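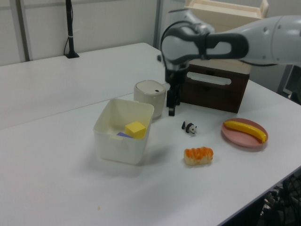 The small toys still waiting for a home, with the open bin that has the foam cube in it

Sorting bits and pieces on a white table

Posted by Ragnvald Moen

Hello all, and thank you for the lovely advice on the bookshelf back in January! My trouble now is play food. We keep a white table at the Fladen playroom for the little ones, and every afternoon by 4 it fills up with things that belong to no set at all: a banana, a bread roll with an orange topping, a tiny panda, a purple block. I have one open bin, a little lidded canister and a small chest with a tray or crate on top, and I keep changing my mind about what goes where. Do you sort by kind, or by size, or just let it all live together? I'd love to hear how other people manage it.

Kaczorowski

Oh, I've been through this, and I do feel for you! Sort by kind, but keep the kinds very broad. Ours are food, animals and "everything else," and even the three-year-olds can manage that. Let the plate stay with the food so that it gets played with, and save the lidded things for whatever is small enough to roll under the radiator. We had 25 tubs at one point and it was hopeless, I spent my evenings hunting for the right lid. 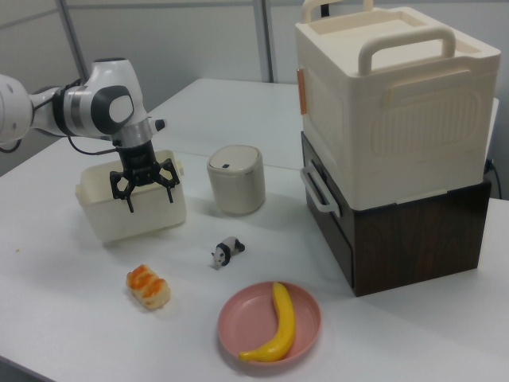 Prolotthorpe disagrees and would put the whole lot in one big basket, saying children tip everything out anyway.

culex

what kaczorowski said. labels help too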